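Skelerbridge Needlework Guild
March · 2 min read

1/ The Guild has completed its review of the lending library. The following changes to the loan of charts, frames and threads take effect this month for all members.

2/ Charts. Members may borrow up to 3 charts at one time. The loan period is unchanged. Charts still in copyright may not be photocopied, and a working copy will no longer be supplied with them. Please mark your progress on a separate sheet.

3/ Fabric. The library's 24 sample pieces of evenweave and linen have been relabeled by thread count. Samples are for use in the reading room only. Members who wish to test a stitch should ask at the desk for an offcut.

4/ Threads. The Pevari color cards are now complete and may be consulted without an appointment. Members are reminded that printed and on-screen colors vary, and that thread should be matched against the card in daylight where possible.

5/ Hand-dyed threads are not exchanged after purchase from the Guild shop. Please buy enough from one dye lot to finish the piece.

6/ Frames. Both Kerekes floor frames may be reserved for the length of a project, up to 100 days. Members must remove their work and loosen the roller bars before returning a frame. 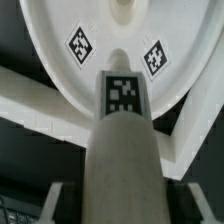 White disc with a raised rim, seen from below.

7/ Tovov band sampler. All 600 printed charts for the group project have been allocated. Those on the waiting list will be contacted if a chart is returned. The first band is worked in cross stitch over two threads, and the second introduces four-sided stitch.

8/ Finished samplers should be submitted unframed, with raw edges hemmed or overcast. Please attach your membership number to the back with a basting stitch. Pins and adhesive labels will not be accepted.

9/ Questions about loans may be sent by reply to this thread or left at the library desk before 4 p.m.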